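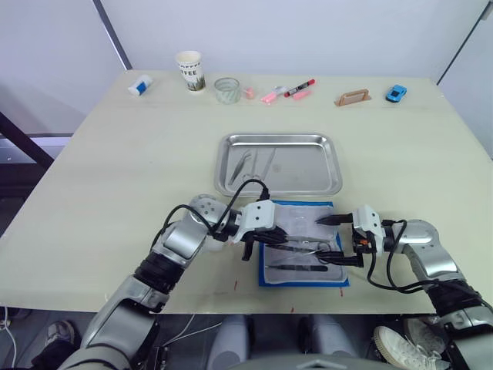 Florolness Flurkdale Composite Field Hockey Stick

Mid bow, 70% carbon, outdoor use

Sticks / Composite / Adult

Sizes in stock: 36.5 in, 37.5 in
Shape: mid bow
Carbon content: 70%
Other fibers: fiberglass, a little aramid in the head
Toe: standard hook
Grip: cushioned, fitted at the factory
Colors: slate with orange lettering

What the maker says

Florolness says the Flurkdale will give you "explosive power with a feather touch." Every stick catalog we have been sent has a line like that in it, usually next to a stick that costs twice what it should. We don't repeat those claims as our own, so the rest of this page is what we think after a season of selling it and playing with it.

What we think

It is a decent stick for a club player who already hits cleanly. The shaft is stiff enough that a well-struck pass travels. It is less stiff than the all-carbon sticks, and most people who come to our counter asking for all carbon would be better off with this one. A very stiff stick hurts when you catch the ball badly, and on a cold evening in March most of us catch plenty of balls badly.

We are not convinced by the carbon race in general. The percentage on the shaft tells you something about stiffness, but it says very little about how the layers were put down, how good the resin is, or whether the head will chip the first time it scrapes along old turf. We have had 90% sticks come back split above the toe, and we have had cheap fiberglass ones outlast their owners' interest in the game. Treat the number as one clue.

Four of us at Barbu Hockey Supply used the Flurkdale in league games and practice. Three liked it. Urho Ikonen, who plays center back and hits harder than he needs to, did not. He found the head light and said long free hits felt hollow. He has gone back to his old Teketdale and won't be talked out of it. If you play at the back and want a heavy head behind the ball, listen to Urho.

Ferdinand Marti plays on the left of midfield and got on with it well. He liked the pickup weight and said reverse-side stops were easier than with his last stick. He also said he was scoring more, which we put down to a softer schedule.

About the bow

The bow is the curve along the shaft. A mid bow has its deepest point near the middle, and a low bow has it closer to the head. Low bows make drag flicks and aerials easier and flat hitting harder. If you don't take drag flicks at penalty corners, and on most teams only one or two people do, you are paying for a shape you won't use. Plenty of teenagers buy a low bow after seeing one on television and then spend half a season lifting balls they meant to keep on the ground.

The Flurkdale is a true mid bow. It is forgiving on the flat hit and fine for a push or a slap. You can drag flick with it, but it gives you no help.

Is it legal?

The maker states that the bow is within the limit for match play. We checked our first delivery on a flat surface and all of those sticks passed. Your umpire has the final word and may want to check yours too. Don't sand the head or wrap anything rough around the shaft and expect it to get by.

Choosing a length

Ignore any chart that gives you a single answer from your height alone, including the one Florolness prints on the sleeve. Arm length and how low you play matter just as much. Hold the stick in your normal stance with both hands and see whether the head sits flat. If the toe lifts off the ground, go shorter. Between two sizes, defenders usually go up and forwards usually go down, but you will get used to either within a few weeks.

What wears out

The grip goes first. The factory one is soft, nice in the store, and shiny by the middle of the season. Budget for a replacement.

The head comes next. On sand-dressed turf the bottom edge will scuff, and that is normal. A crack you can catch with a fingernail is a different matter. Stop using the stick and bring it in.

Paint chips are not a fault. We get emails about paint chips every month.

Warranty

Florolness gives 4 months against breakage in normal play. That is short, and we have told them so. It does not cover edge wear, sticks left in a hot car, or anything that happened after you threw it. You will need your receipt and clear pictures of the break. In our experience they answer claims, slowly.

Care

Wipe it down after wet games. Keep it out of direct sun and away from radiators. Don't use a composite stick indoors on a hard floor and then complain about the toe. A wooden indoor stick costs less than the damage.

Who should skip it

Beginners. You don't need this much carbon to learn to trap a ball, and a softer stick will teach you faster. Drag flick specialists should look at a low bow. Anyone who already owns a stick they like should keep it until it breaks, and yes, we know we are a store.

Ordering

Item number 981. Please state the length when you order by phone. We ship in a cardboard tube. Unused sticks can be returned with the plastic still on the head — once it has touched turf, it's yours.

Come and swing one before you buy if you live near enough. The demo rack is by the front window, and you are welcome to try the Flurkdale next to the Teketdale and disagree with us.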